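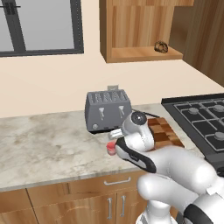
The arm at the counter in our simulated kitchen, holding the small red object by the toaster.

Progress report to the Kuruc Fund: house rules for robot arms in shared kitchens
Sunday, April 20, 2025

Dear Huguette,

You asked for something you could read over a cup of tea, so I've kept the tables out of it and put them in the annex. It's been a good few months, with one proper wobble in the middle that I'll come to.

First, where we are. The rulebook has gone from a pile of notes to a real draft, and the draft is now on its second version. It covers what an arm may reach for in a kitchen, how it should hold things, where it has to slow down and when it must stop and let a person sort things out. We test each rule in simulation before anyone at Kemham tries it on the bench. We've logged 3872 runs since the grant started, and 3560 of those finished without breaking a single rule in the draft. I'm pleased with that, although some of the clean runs are very easy ones (pick up, lift, put down, home) and I wouldn't want you quoting the figure to your board without saying so.

The counter layout we've used most has a four-slot toaster in the middle, a chopping board beside a gas hob, and a long clear stretch of worktop on the left. I'm fond of it because it's awkward in the way real kitchens are awkward! The toaster's cord runs off to the right, towards the hob, just where the arm likes to work. Our first version had nothing to say about cords at all. Poltell's safety people spotted that on their first read, and I went rather pink. Rule 5 now says that cords count as obstacles, with a margin of their own, and that the arm can't pass a held object under or through one.

The rule that's caused the most arguing is the one about carrying things near a hob. I wanted a simple ban: nothing held above the burners, ever. Fendov, who'd have to build to these rules, pointed out that a kitchen arm which can't put a pan on the stove isn't much of a kitchen arm. Fair enough. We've ended up with a split, so that cookware may go over the hob once the arm has been told the burners are off, and everything else goes the long way round. I still think the wording is clumsy. "Cookware" sounds obvious until you have to write down what it means, and we spent most of an afternoon on whether a metal jug gets in.

Now the wobble. We found that our checker was only measuring distance from the gripper, and was ignoring the elbow and the rest of the arm. So a run could pass with the fingers exactly where they should be and a big lower joint hanging over the cooker. Every run had to be scored again. It cost us two weeks and a fair bit of good humour, but the numbers I've given you are the rescored ones, and the rule itself now says "any part of the arm" in plain words. I'd sooner we found it than Fendov did.

Small objects have gone better than I expected. The draft asks for a pause after the grip closes and before the lift, then a slow first bit of travel close to the worktop. It makes everything a touch slower and people do grumble, but it gives anyone standing nearby a chance to see what the arm has hold of. I'd like to keep it.

Money next. We're within budget on staff and slightly under on computing, and I'd like your say-so to move the difference over to bench time at Kemham. The form is attached. It only needs your signature on the second page.

What's still to do:
Rewrite the hob rule so a kitchen fitter could follow it.
Decide who is allowed to restart the arm after a stop – Poltell want a named person, Fendov want anyone in the room.
Add open shelves. We've said plenty about worktops and hardly anything about reaching up.
Get the bench trials going on rules 2 and 5.

The plan is to have the third version with you in August, along with the first bench results. If the restart question is still open by then I'll send both wordings and you can tell me which one you'd rather have in your own kitchen.

Give me a ring if anything's unclear, and thank you for being so patient over the rescoring.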